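January 22, 2023
Notebook, returns bench, Ollville

The Kekley line has been sorting returned power adapters since October, and the official word is that it frees us up for "higher-value tasks." Mine today was untangling cords. I used to do that before too, only then it was called sorting.

Ran 115 units this morning. The arm handles anything that comes back with the factory tie still on. Cords people have wound up themselves are another matter, and people wind them up every way there is. It stopped 18 times waiting for a person to press Resume. Gounder's manual says the operator "may supervise up to 7 cells." I would like to meet this operator.

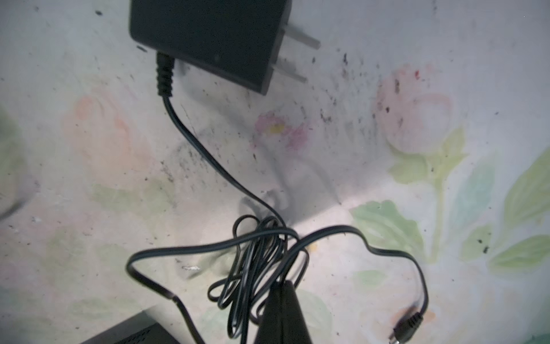
What has changed is mostly the talking. Two of us used to share the bench and complain across it. Now we take turns with the tablet and complain in the comments field, which gets exported to Runura every night. Replies so far: a survey.

Wrists are better, I'll give it that. Mine quit aching before the holidays. Feet are worse from walking between stops.

Target for next month is 200 a shift. Tried slowing the close on the gripper and lifting a little before the pull. Seems kinder to the thin cords. Want a longer run before I put it in the comments field and get another survey.

To do: new labels for the reject bin, ask who has the spare tablet charger.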